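From the Software Side: The Gripper That Never Lets Go of Anything It Isn't Holding

3/7/18

Regular readers will remember that in the last issue we promised the new grasp planner would be done "shortly." We would like to thank everyone who did not write in to ask what that meant.

The planner, which goes by Divside for reasons lost to an old whiteboard, now runs on the handheld gripper as well as on the arm. It takes the wrist camera's view, works out where the fingers are and what lies between them, and proposes a grasp. The proposing part was finished a while ago. Most of the winter went into the bit where it has to decide whether there is anything to grasp at all.

You would think this is the easy case. The old version looked for edges, grouped them, and scored each group on how much it resembled something worth picking up. Put it over a bare table and it would keep looking until it found a winner, like a man who has driven an hour to a yard sale. Its favorite target was a soft shadow. It was also very fond of its own fingers, and in one log it planned to pick up the left one using the right one, with a confidence of 91 percent.

Muchen Yuan took this on in June of last year, as what was described to her at the time as a two-day fix. The first thing she did was throw out the finger mask. We had been using a clean one drawn from the CAD model, and the CAD model has crisp edges and has never worked a day in its life. The real fingers have flaps.

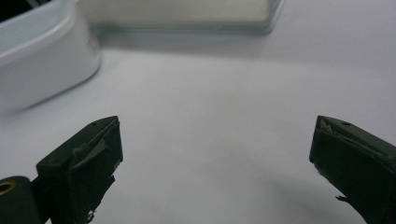

Photo: Muchen Yuan, Somberg lab

Every loose bit of tape on those jaws used to show up as a small dark object sitting helpfully in the grasp region. The torn piece low on the left finger was a regular. So was the pointed tab on the right one. The frayed gray padding at the right tip was worse, as it sits just where a thin part would be if we were holding one, and the planner would report a successful grasp and move on to the next step with great cheer.

Replacing the tape was suggested. It was suggested several times, by people who do not have to keep 15 of these tools in service. Muchen's view is that new tape is old tape with a head start, and that software which only works on fresh fingers will be wrong by the end of the week.

So the mask is now learned from each tool. You point the gripper at something plain, open and close it 17 times, and the Huter calibration script keeps whatever travels with the fingers and drops whatever stays with the table. The result is a mask with all the ragged bits in it. The script also saves a soft border around each finger, where the planner is allowed to be unsure. Being unsure was not an option before. It had two answers, "object" and "bigger object."

Shadows took longer. A pale table with pale containers at the back gives you gentle gradients everywhere, and the contrast is low enough that the old edge finder treated them as thin gray sheets. The new one asks for a second view from a slightly different height before it will believe in anything that faint. This adds around 2 seconds when the table is bare, and we have already had a complaint about that from the Dong team, who would like their nothing delivered faster.

Known problems: the mask goes stale when a flap finally falls off, and the planner then sees clear table where it expects finger. It handles this by refusing to move. We are calling that a safety feature until the next release.

If you want to try it, pull the current Divside branch and rerun the Huter script on your own tool, even if it looks the same as ours. Old mask files will load without any warning and give you terrible results. A warning is on the list.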